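Fingertips won't hold the box flap, club project due in May
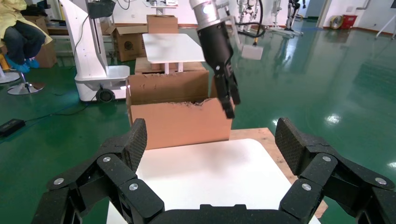
Wrist view from our bench, open hand at the near side and the other arm reaching down toward the box.

Hi all! I help out with a student robotics club (we call ourselves Gritden, long story) and our project this year is getting two arms to work together on an open cardboard box. One hand is meant to steady the box while the other reaches in. The trouble is that the steadying hand keeps sliding off the front flap, which is pretty ragged by now, and we have 3 weeks left before we show it. We've logged 3,974 grasp attempts, and the kids are starting to take it personally. Should we be looking at the pads or at the code?
Posted by Lewis Farquharson

cairns_shopclass
Oh, I feel for your kids, we had a very similar spring! Before you touch the code, swap the box. Torn cardboard bends differently every time you grab it, so you may be chasing a problem that changes from run to run. Then wipe the fingertip pads with a damp cloth, let them dry all the way, and try again at a slower closing speed. We lost more than two weeks to paper dust at Cairns and I still get teased for it. If it slips on a fresh box too, try holding the side wall down low and leave the flap alone. And let the students pick the grip, they'll surprise you.

Trosetti
tighter grip. worked for us

grindmont_mentor
I'd be careful about tighter, cardboard just crushes. Agree on the new box. Also check that both arms are using the same table height in their setup, ours were off by 2 millimeters and it made a real mess. Good luck in May, and please post how it goes!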